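Re: Draft 12 of the bench rules - section on sockets and processors
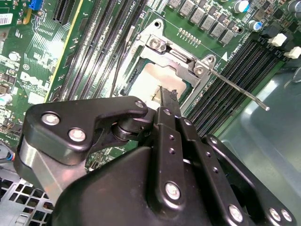

Hargate, 24/10/2026

Dear list,

I have read draft 12 twice and I have comments only on the socket section. I answer below the quoted part, as the list rules ask. My English is not perfect, so if a sentence sounds too hard, please read it softer.

The earlier message said:

> Section 7 as it stands tells the operator to keep the fingertips
> "clear of the processor at all times." At Cuautle we find this
> impossible to follow. The processor has to be touched at some
> point, or the arm is of no use for this task. We propose to
> delete the sentence and leave the matter to each site.
>
> We also see no need for a separate rule on the retention lever.
> A lever is a lever. The general rule on moving parts in section 4
> should cover it.

I agree with the first half. The sentence is wrong and it has to go. But I do not agree to leave the matter to each site. We have three sites and we exchange operators, and a person who learned at Pliltumell should not have to guess what is allowed at Peneck.

My proposal is to say where contact is permitted. On the Dell board at the top of this message the fingertip is near the edge of the processor, with the retention lever standing out over the memory slots. Contact near the edge I would permit, at low force and with the arm in slow mode. Contact in the middle of the processor I would not permit with a bare tip. For the socket contacts themselves I would write "never," and I would write it in the first line, because new people read the first line.

Suggested wording:

7.1 No part of the gripper enters an uncovered socket.
7.2 The fingertip may touch the processor at its edge only. The operator sets the force limit before the approach and says the value aloud to the second person.
7.3 While the fingertip is inside the retention frame, the arm moves along one axis at a time.
7.4 If the tip hides the place of contact from the wrist camera, the operator stops and takes a second view before going on.

I expect some resistance to 7.4. It costs time. Still, the finger comes up from below in the wrist view and a part of the processor goes behind it, and it is exactly the part that we want to see. At Hargate we went through our log of 527 socket approaches and marked the ones where the operator had continued without a second view. There were 94. I do not say that all of them were bad, most ended well, but the operators themselves could not tell us afterwards what the tip had touched.

About the lever I have to disagree more strongly. Section 4 speaks of doors, covers and slides. None of these is a long thin piece of metal that can reach over the memory slots and that may spring back when it is released. When it is open, it is also in the way of any arm that comes from that side. I would add:

7.5 An open retention lever is treated as an obstacle. Its position is entered in the path plan before the arm goes over the board.
7.6 The lever is not released under load. The gripper follows it down until it rests.

One more point which was not in the earlier message. The draft says the screws of the gripper are checked "regularly." This word means a different thing to every person. I would like a check before each shift, with a hand driver, and the result written on the sheet. A screw that falls into an open chassis can be very hard to find, and we have lost almost 12 hours to one already.

The board type should be written on the sheet too. Right now the form has a field for the serial number of the arm but not for the board, and when I look back in the records this makes the comparison very slow.

If Pliltumell has numbers of their own for second views, I would be glad to see them on the list before the draft is closed in October. I can change the wording of 7.2 if the force value is difficult to read on the older controllers.

With kind regards,
Hargate bench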